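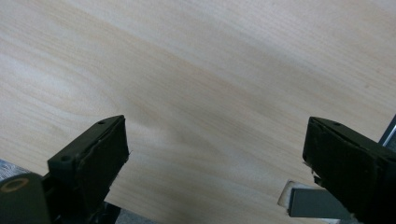 The grain of a pale wooden tabletop

Rullham Half Marathon moves to new riverside course

The Rullham Half Marathon will be run on a new course this October, with the start moved out of the town centre and the finish brought down to the riverside meadows at Nerden.

The organisers, Bisdale Road Runners, confirmed the change on Wednesday evening after the route was measured for a second time. The certificate has been issued and times set on the course will count for club rankings and for qualification elsewhere.

The old course, two laps through the market place and out along the ring road, has been in use since the race began. It was quick but it had become crowded, and the second lap regularly brought the leading runners up behind the slower part of the field on the narrow stretch by the railway bridge. Last year several of the faster women reported being held up there, and one protest about the finishing order took most of the afternoon to settle.

The new route is a single loop. Runners will start on Bisdale Lane, beside the leisure centre, and head north through the estate before joining the old Nerden road at two miles. From there it is mostly flat until the climb to the waterworks, which comes just after seven miles and lasts for a little over half a mile. The descent on the other side is gentle. The last three miles follow the river, on the closed service road as far as the weir and then on the tarmac path.

That path is the part of the course most likely to be talked about. It is wide enough for four runners side by side for most of its length, but it narrows at the boathouse, and there is a sharp left-hand turn off it with 300 metres to go. The club says the turn will be marshalled and matted. It looked at a longer approach that would have avoided the boathouse altogether, but this would have meant closing the main road into Nerden for a further two hours, and the council would not agree to it.

Entries are capped at 3,000, the same as last year. By the time of the announcement 790 places had been taken, most of them by runners from clubs in the county league. Entry fees are unchanged. Anyone who entered before the new course was announced and would prefer not to run it can have a full refund, provided they ask before the end of the month.

There will be three start waves instead of one. Runners will be placed according to the predicted time given on their entry form, and the club will ask for proof of a recent result from anyone wanting to go in the first wave. Chip timing will be used throughout, but prizes will be decided on gun time, so anyone hoping to place in their age group needs to be in the first wave. This has caught people out at other races and the club has put it in bold on the entry page.

Drinks stations will be at three, six, nine and 11 miles. The station at nine miles, at the foot of the waterworks descent, will also have gels. Cups will be paper.

The course record of the old route will be retired and a new one opened. The club has put up a bonus of £558 for the first man and the same for the first woman, a sum made up from what was left in the prize fund last year, when neither record was broken. There is a team competition for men (four to score) and women (three to score), and for the first time a mixed team prize, with two of each to count.

Among the elite entries so far is a group from Krūmiņa, the Latvian club which sent runners to the Bisdale 10 Miles in the spring and took the first two places in the women's race. It is bringing five athletes this time. Names will be published with the final start list.

The junior races will go ahead as before, but from the Nerden end. The under-13s will run one mile and the under-17s two, both finishing on the meadows before the first of the half marathon runners is due in. Parents are asked not to park on the verge outside the boathouse, which is needed for the ambulance.

Travel on the day will be different for everyone. Start and finish are now almost two miles apart. Buses will run from Nerden to the leisure centre from 7.30am, with the last leaving at 9.15am, and the first wave starts at 10am. Bags can be left at the leisure centre and will be taken by van to the finish. There is no runners' parking at the leisure centre itself. The field behind Nerden church will be open from 7am and costs £4, cash or card.

Roads on the first half of the course will reopen in stages from 11.45am. The Nerden road will stay closed until 1.30pm — half an hour longer than the closure for the old race. Letters are going to every address on the route, and residents with carers' visits or medical appointments on race morning should contact the club so that escorted access can be arranged.

Runners who want to see the course beforehand can join one of the club's training runs, which leave from the leisure centre at 8.30am on the first two Sundays of September. These are free and open to non-members. The pace groups will be eight, nine and 10 minutes a mile, and the roads will be open to traffic.

Entries close when the limit is reached or ten days before the race, whichever is sooner. There will be no entries on the day.

Related news
County league: provisional fixtures for the winter
Bisdale 10 Miles results and team scores
Nerden relays short of marshals
Track closed for resurfacing until further notice

We use cookies to remember your settings and to count visits to this site. Accept | Manage cookies

Contact us | Send us your results | © Rullham Running News | Back to top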